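Is a hand-held gripper kit worth it for recording small sorting jobs?

Home Robotics Help > Kits and Hardware > Buying advice

Posted by Obura

I run a small after-hours robotics club and we've reached the point where we want our own recordings to train on. We have one secondhand arm, and steering it by remote is painfully slow. Half the group loses interest before we've put away a single object.

So I'm looking at the hand-held gripper kits, the kind where you hold the gripper yourself, do the job at normal human speed, and the camera on it records everything. The supplier I've been emailing is Bustenine, and their two-hand starter kit comes to 1178 before shipping. That's most of our money for the year, so I'd love to hear from people who have used this style of kit for small stuff. We want to do sorting and tidying on a tabletop: buttons, keys, hair clips, pen caps, that kind of thing.

Mainly I want to know:

Can two-finger jaws pick up thin, flat items off a hard table?
Do you need both hands, or would one do to start?
Is it OK to record in an ordinary room with a window, or do we need proper lights?

Thanks in advance. We meet in December to vote on it.

3 replies

Prurkilero

Depends on your budget. One is fine for picking. You'll want two for anything with a lid.

Esther Kinyua

Oh, you are going to have fun with this! I've used two-hand kits for a good while now (not the Bustenine one, so I can't speak for their shipping or support) and small objects are my favorite thing to record. To your points, in order.

Thin and flat is the hard part, yes. A finger pad wants something to press against from both sides, and a barrette lying flat gives you very little. What works for me is coming in low, with the jaws only a bit wider than the item, and closing slowly. Soft elastic is much kinder because it bunches up between the pads. Beads are in between - they roll if you touch them off center. Ask any seller for a sample of the pad material before you order, and ask what spare pads cost. Pads are the part you'll be buying again, so put 13 sets on your wish list and be happy if you get half of them.

I'd get both hands. You can record one-handed jobs with a pair, but you can't go the other way, and having a second gripper to steady the tray makes a lot of sorting tasks much more natural.

As for the room, I like ordinary rooms! If your arm is going to work in a real place, record in real places. Daylight is lovely but it moves, and a shiny or speckled table will throw it right back at you. Do a short test, look at it on a big screen, then shift the table or pull a curtain if the small items get lost. We did 319 takes in one living room before I thought to check, and I ended up redoing a good chunk of the afternoon ones.

One more tip: mix your objects. Same tray, but vary the shapes and colors as much as you can. Hair accessories are perfect for it because they're cheap and no two behave the same.
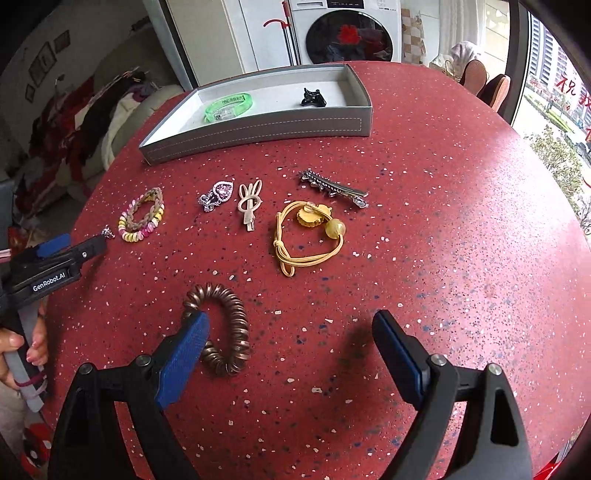 Hair accessory sorting, two grippers and a tray
Posted by Esther Kinyua in Kits and Hardware

The grippers in my photo are GenRobot.AI ones, going by the lettering, with blue pads on the fingers. Look how much variety you get on one table: a coil, a knotted yellow elastic, a rabbit clip, a barrette with a metal clasp. The coil is a nice one to begin with, and I'd save the barrette for when your club has some practice. You can see the window glare on the right side of the tabletop too, so that's the sort of thing to look for in your test.

Beatrice Laizer

Agree with nearly all of that, especially the pads. I'd only add that the price of the kit isn't the whole price. Our group in Bostcombe ended up at 1604 once we had storage, spare pads and a decent carrying case, and we were glad we'd left room for it.

Also ask what format the recordings come out in, and get a sample file before paying. We spent longer on converting files than on recording. Apart from that I'm a huge fan. The kids can do it, my mother can do it, and a whole evening of sorting goes by before you notice the time.

Obura

Thank you all, this is great. I've written to Bustenine for a pad sample and a test file, and I'm putting the two-hand kit forward with extra money set aside for spares. Esther, do you sort by color or by type when you record?

Esther Kinyua

By type first, then by color once people get bored with that!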